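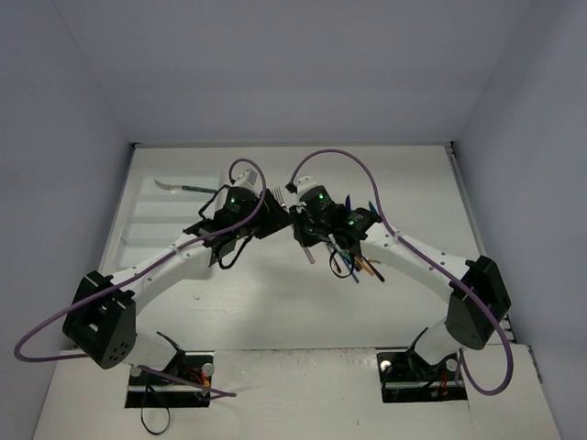 Purple cable, looped loosely around each arm.

How to Tidy the Cables Around a Workbench

By Munther Jaber
Filed under: Workshop > Storage and Setup

Most benches start out tidy. Then a lamp gets added, then a charger, then a radio, and after a year there is a knot behind the bench that collects dust and pulls plugs loose whenever something gets moved. Sorting it out takes an afternoon. You don't need special tools, and most of what you buy will come from the hardware aisle.

What you need

A roll of hook-and-loop strap, 12 screw-in cable clips, a power strip with mounting slots on the back, a marker, masking tape, a tape measure and a screwdriver. I use the Turstead strap that comes on a roll, cut to length with scissors. Any brand will do as long as it holds when you tug it. Skip plastic zip ties for anything you might want to move later. They get pulled too tight, and cutting them off is how cords get nicked.

Step 1. Label before you unplug

Put a piece of masking tape on every plug and write what it belongs to. Do this while everything is still connected. Put a second piece at the other end of any cord that detaches, such as the charger for a drill battery.

Step 2. Unplug and sort

Shut down anything that needs shutting down, switch off the power strip and pull it from the wall. Take every cord off the bench and lay them out on the floor. You will probably find a few that go to things you no longer own. Put those in a box. If you haven't opened the box by next January, get rid of it.

Look over the rest as you go. A cord with cracked insulation, a scorched plug or a bend that stays hot in use should be replaced. Electrical tape is no repair for a power cord.

Step 3. Clean while you can reach

Vacuum behind the bench and wipe the wall and the back edge of the top with a damp cloth. Let it all dry before anything gets plugged back in. Sawdust packed around a power strip is a fire risk, and it is much harder to get at once the strip is screwed down.

Step 4. Mount the power strip

Mount it under the back edge of the bench or on the wall just above it. Under the bench looks better. Above is easier to reach, and metal filings are less likely to fall in if the outlets face sideways. Hold a strip of masking tape across the mounting slots, mark the two centers, then move the tape to the bench and drive your screws through the marks. Leave the heads out just far enough for the strip to slide on.

Don't plug one power strip into another. If you run short of outlets, have another wall outlet put in. 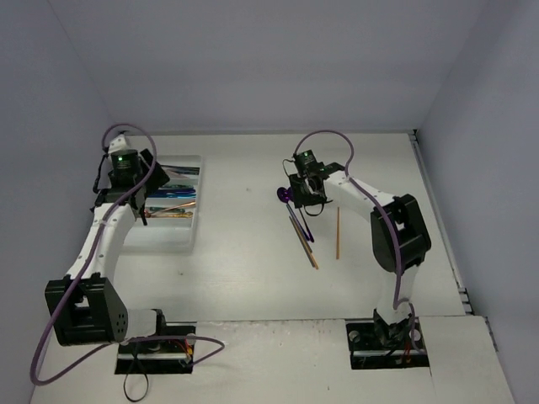 Step 5. Plan the runs

Decide where each tool is going to live before you fix any clips. Cords that stay put, like the one for the lamp, can run along the underside of the bench. Cords for tools you pick up and use should come off the front or the side, with nothing in their way. Keep power cords apart from speaker or network cables where you can, and where they have to cross, cross them at a right angle.

Screw in the clips along the run, then lay the cords in loosely. Don't close the clips yet.

Step 6. Leave slack

This is where most people go wrong, me included. My first bench had every cord pulled straight, and it looked great until I slid the grinder forward and yanked the plug out. Anything that moves needs enough cord to reach the farthest point of its travel, plus a hand's width. Move each tool through the full distance you use it at before you strap anything down.

Extra length should be gathered in a wide, loose loop – never a tight coil – and held with one wrap of strap. Extension cords should be uncoiled all the way when they're carrying a heavy load, as coils trap heat.

Step 7. Close up and test

Close the clips, plug in one item at a time and switch each one on. Then run the bench the way you normally would for 30 minutes and put your hand on the power strip. Slightly warm is fine. If it feels hot, unplug something.

Keeping it that way

When a new tool comes in, label the cord the same day and give it its own clip. Check the straps every few months – they loosen as cords shift, and dust gets into the hooks. A stiff toothbrush cleans them out.

Sign up for our newsletter and get new workshop guides by email. You can unsubscribe at any time.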